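Home | About | Stringing | Repairs | Care | Contact

About Ametley

Ametley is a bead stringing and repair workshop. We make bracelets to order and restring bracelets, short necklaces and prayer strands sent in by customers and by small shops. Work is done at one bench room on Bralisside, open to visitors in March and by appointment in other months.

The workshop was started by Sekar Nair, who had spent ten years restringing returned stock for a jewelry wholesaler. Eirlys Lougher joined to run the repair intake and now writes the care sheets and most of this site. Last year the bench logged 2,344 pieces, of which nearly 60 percent were repairs. The remainder were new bracelets, most of them made to a wrist measurement supplied by the wearer.

What we work on

Stretch bracelets account for the largest share of intake. The usual fault is cord fatigue at the knot. Elastic cord loses recovery with wear, gaps open between the beads, and the exposed cord then abrades against the drill holes. We cut the old cord, clean the holes with a reamer where the edge is sharp, and restring on doubled cord. Cord is pre-stretched before use and left to rest for 30 minutes.

Bracelets with a hanging tail or tassel are handled as two jobs. The loop carries the tension and the tail carries only its own weight, so each gets its own cord and its own knot. The junction bead has to pass both. If its hole is too narrow we will ask before drilling, and on glass we normally suggest a substitute.

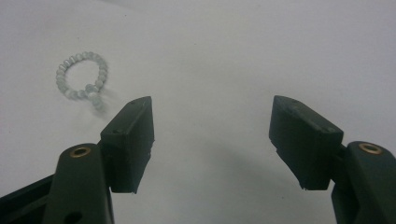

Eirlys Lougher
Repair intake, Ametley

Small rounded beads in milky or translucent colors are checked against plain white. Gray-green in particular reads differently on a colored mat, and a replacement bead that looked correct on the mat can stand out once it is in the ring. We lay the bracelet flat, closed, with the tail turned outward, and compare it with the candidates before anything is cut. A tail that steps down in size toward the end is recorded bead by bead on the job card so that the order can be restored.

Some variation in tone around a ring is normal and we do not correct it unless asked. Customers who want an even color should say so on the form.

Materials

Cord is bought under the Saten name in three thicknesses. Beads for new work come mostly from the Tambunan range, which we keep in stock in glass and stone. We do not stock plated spacers. Customer beads are kept in a numbered tray from intake to return, and any left over go back in the same packet as the finished piece.

Sending a repair

Include all loose beads, even chipped ones. Tape over the open end of a broken strand. Write the wrist measurement in inches, taken snug, with no allowance added. We add the allowance according to bead size.

Standard turnaround is 10 working days. The bench phone is answered until 4 p.m.

Share 14 | Comments 3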